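Do Shorter Waiting Lists Mean Shorter Waits?
Student project report, Health and Society module
Gwenllian Prosser and Natanael Barbosa
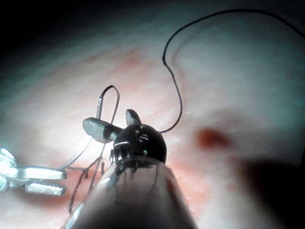

Our project started with a poster in the entrance of Beddoe General Hospital. It said that the list for planned operations had been cut by 27 percent in a year. Both of us have relatives who spent most of that year on the list, and neither of them had noticed any improvement. We wanted to find out what the number on the poster was made of.

Background

A waiting list is a count of people on one day. A wait is a length of time for one person. The two get mixed up all the time, in newspapers and also in the hospital's own leaflets. A list can shrink when more people get their operations. It can also shrink when people give up, pay to go somewhere else, move away, die, or get taken off after missing a phone call. The poster did not say which of these had happened. When we asked the press office, we were sent a copy of the poster.

What we did

We wrote a short survey for people who had been put forward for a planned operation at Beddoe in the past two years. Our supervisor, Ifor Lloyd, helped us fix the wording after the first version turned out to ask two things in one question. We handed out 192 forms through two doctors' offices and a library, and got 135 back. We also read the public board papers going back two years, which took a lot longer than the survey did.

We asked when people were first told they needed surgery, when they were officially added to the list, and what happened next. We did not ask what the operation was for.

What we found

The biggest surprise was the gap between the first two dates. Many people thought they were on the list from the day a doctor said the word "operation." In fact they were only added after a second appointment, sometimes months later. One woman wrote that she had been "waiting to start waiting." The poster counts none of this time.

The second thing was the cleanup. The board papers mention a "list validation exercise" run for the hospital by a firm called Reltel. Patients were sent a text and then a letter, and if they did not answer either one they were sent back to their family doctor. The papers call this good housekeeping, and some of it must be. People do get better, or change their minds. But several people who answered our survey said they were removed without knowing it and found out when they called to ask for a date. We could not find any figure for how many were later put back on.

The third thing was new equipment. The hospital gives a lot of credit to its robotic surgery program, which it says lets patients go home sooner. That may be right. We read what the board papers had to say and could not see how going home sooner was turned into a shorter list. A free bed helps only if there are staff and an open operating room to go with it, and the same papers complain about a shortage of both. We are not saying the program is bad. We are saying that the claim about the list is made in one sentence and has no table behind it.

An interview

We spoke with Baiba Mets, who used to work in the scheduling office. She thought we were being a little unfair. Her view was that a list full of people who no longer want surgery makes planning harder for everyone, and that the old list was a mess. She agreed that the poster should have given the typical wait as well. She told us the office had that number every month — it just was not the number that anyone upstairs asked for.

Problems with our own work

We should be as hard on ourselves as on the poster. People who are angry about waiting are more likely to fill in a form about waiting. Dates came from memory, and some were clearly wrong (one person had surgery before being referred). The library copies were mostly picked up by older people. A sample of 1000 would have been better, but we had one term and a shared printer. Our results can show that certain things happen. They cannot show how often.

Caradog Pumphrey, who read our draft, asked whether we had gone in expecting to catch the hospital out. Probably, yes. We took out two paragraphs after that.

What we would ask for

Any notice about the list should also give the typical wait, counted from the day a patient is first told they need surgery. It should say how many people left the list without having an operation, and why. The hospital already publishes its parking income in more detail than this.

We sent these points to the board in October. The reply thanked us for our interest and said the figures would be kept under review.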